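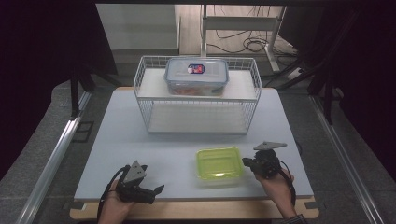

The Second Pair of Hands
What a small Midley business learned about paying for automation before the robot arrives

By the time Krum Radonjić signed for his first pair of hand-held grippers, he had already spent most of a winter arguing with a spreadsheet. He will tell you this cheerfully, over a very strong coffee, in the back office at Junuto, where he looks after operations and, by his own account, anything with a plug on it. The spreadsheet is still open on the second monitor. It has a great many tabs, and one of them is simply called "Cables".

Junuto packs and organises pantry goods for people who can't easily do it themselves - older customers mostly, and a few families with a lot on. For years the whole business ran on folding tables and good humour. Then the orders grew, the lease came up, and Krum was asked to work out what a robot would cost. He thought it would take him an afternoon.

"I rang up and asked for the price of an arm," he says. "They gave me the price of an arm. I was delighted. I wrote it on the whiteboard."

The trouble, as anyone who has renovated a kitchen will recognise, is that the stove is only one line on the bill. An arm needs something on the end of it, something to stand on, someone to look after it and, these days, a good supply of demonstrations to learn from. That last item wasn't on the whiteboard at all. The company's advisers at Quintanilla, a little consultancy that does a good trade in talking people out of things, suggested he turn the budget upside down and pay for the demonstrations first.

So that's where the money went. Junuto's people now sit at a table with a gripper in each hand, moving the sort of household things their customers own: plastic trays, clip-lid food containers, a white wire rack with an upper and a lower shelf. The movements are recorded, and the recordings are what the eventual robot will be trained on. It's quiet, fiddly, companionable work, and it takes a surprising amount of furniture.

Furniture, in fact, is where Krum's advice begins, and he has plenty of it. His first draft had a generous sum for grippers and next to nothing for the workspace. The second draft very nearly reversed the two. A frame in aluminium rail costs more than you'd expect once you've bought the brackets, the feet and the little nuts that slide along the channel and vanish under the carpet. (He ordered 200 of the nuts and regards it as the best decision of the entire project.) Curtains he had priced as a luxury. After a few mornings of low sun through the east windows he moved them to essentials, and there they have stayed.

Then there are the cables. The hand-held units Junuto chose are wired, which made them cheaper than the alternative and spared everybody the business of charging, but a wired tool has opinions about where you put your elbow. Krum allowed for one set of leads and ended up buying spares of every length. He now sets aside a portion of each quarter's budget for leads and connectors and refuses to apologise for it. "You'd budget for tyres," he says, and I suppose you would.

The question of how many stations to buy took longest. Kernard, who supplied the equipment, quoted a handsome discount for a set of 8, and there was real enthusiasm for it among the people holding the purse. Krum held out for two. His reasoning was that he didn't yet know what a good table looked like, and he'd rather get it wrong cheaply. I think he was right, though I should confess a bias here, having once bought a complete set of woodworking clamps before establishing that I enjoy woodworking.

The two-station plan gave him room to fiddle. Table heights changed. Chairs came and went. The original tabletop was too shiny for his liking and was swapped out, and the household items turned out to need a budget of their own, one that nobody at the planning stage had thought to give them. You can begin with what's in the staff kitchen, certainly, and Junuto did, until the staff wanted their lunch containers back. Variety matters as well. A robot that has only met one tray may be rather put out by the next, so the shopping list keeps growing: translucent things, clear things, things with lids that clip, racks with open wire sides. Most of it comes from the discount shop around the corner, and none of it is expensive. The receipts, however, are endless, and Krum recommends opening a separate account for them on day one.

People are the largest cost, as they should be. Working with a gripper in either hand is tiring in a way that's hard to appreciate from a catalogue, and Junuto rotates its operators through about two hours at a stretch before they go back to packing. That rhythm had to be paid for on both sides of the building. When Krum first modelled it he assumed full days at the table, and his cost per recorded task looked marvellous. He trialled it himself, lasted until morning tea, and went back to his desk to redo the sums.

He is also firm about putting money aside for the dull end of things. Storage for the recordings goes up every month and never comes down. Somebody has to look through them and throw out the poor ones, and that somebody needs wages and a decent chair. There's insurance, there's servicing, and there's the cost of shipping a gripper back to the maker when a fingertip wears. Junuto keeps a spare pair on the shelf for that reason, and it was the hardest purchase of the lot to get approved - paying for equipment to sit in a cupboard is nobody's favourite line in a meeting.

As for the arm, it has yet to be ordered. The plan is to choose one in October, once there are enough recordings to know what it will really be asked to lift and how far it must reach. The figure on the whiteboard has been rubbed out and rewritten several times, and lately it has been getting smaller, as the tasks have turned out to be lighter than anyone guessed. Krum has his eye on a modest model and a sturdier bench to bolt it to.

Before I left he printed me a copy of the budget, which ran to more pages than either of us had expected, and walked me out past the packing tables, still explaining the difference between two kinds of cable clip. He prefers the ones you can undo.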